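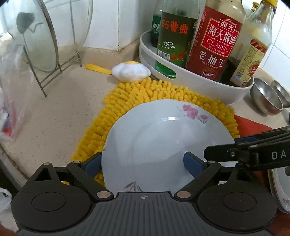

Clallell is the line Landeg sold with the floral print, and the set in the Ekusham kitchen came to us in January with the rest of the house contents. The large plates have a scalloped rim and pink flowers with gray-green leaves. We set this one on the yellow chenille cloth, on the counter next to the oval tray.

More from the kitchen is in Jurik gallery 80, including the cups and the two covered dishes. The plates are listed as lot 2850 and the tray as lot 3142. Lots can be viewed by appointment - please bring the lot number with you.

Page updated 2018-08-30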